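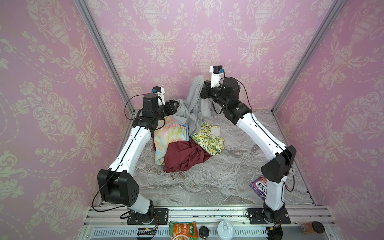 Chie Imai
Data Collection Lead, Hudport

Operators wanted, laundry project, start June

Hi all. We need more people on the cloth rigs and we need them soonish. Casual contract, Hakitz site, ground floor. Training paid. Apply by Monday if you can, late ones still get read.

The job: you drive two arms by hand from the leader set and record yourself sorting and folding clothes, over and over. Each go is an episode. The episodes train the folding model for Loltel, who want it working on ordinary household piles, so satin, prints, thin stuff, ribbed stuff, all mixed up. Neat piles are no use to us. Target is 2000 episodes for this round and we have almost 300, so you can see the problem.

What a shift looks like
- 2 blocks with a proper break in between
- scramble the clothes, record, label, scramble agian
- mark the bad ones as bad, don't delete them. Failed grasps are worth keeping if the label is right
- swap garments when the sheet says so

You'll get the wrist views on your monitor as well as the overhead. Takes a bit to get used to. Most people are ok by the second day.

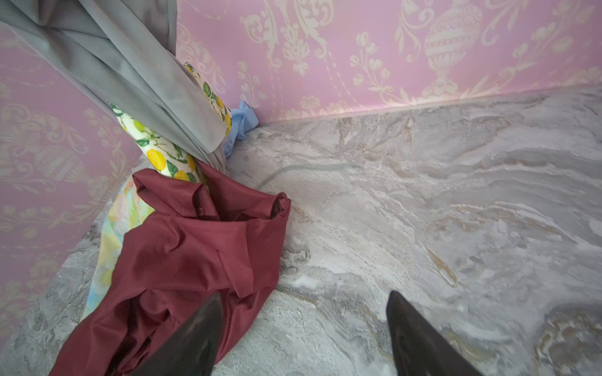 Wrist view, fingers open, burgundy satin closest. Collars like this one are slow going.

Who we're after
Steady hands, patience, fine with repetitive work. No robotics background needed, no coding. Gaming, sewing, dental or lab work all a plus. Colour vision matters a bit for the labelling, tell us if thats an issue and we'll sort out another task. You need to be able to sit for a full block and be eligible to work here.

Days or evenings, your pick, but please stick to it once rostered. Parking is in the Sakamoto lot next door, or the bus stops out front.

To apply: short email to Chie through the Hudport careers page, subject line "cloth rigs". Resumé plus your availability. Skip the cover letter. There's a tryout on the rig before we offer anything, also paid. Bring a sweater, the aircon in there is fierce.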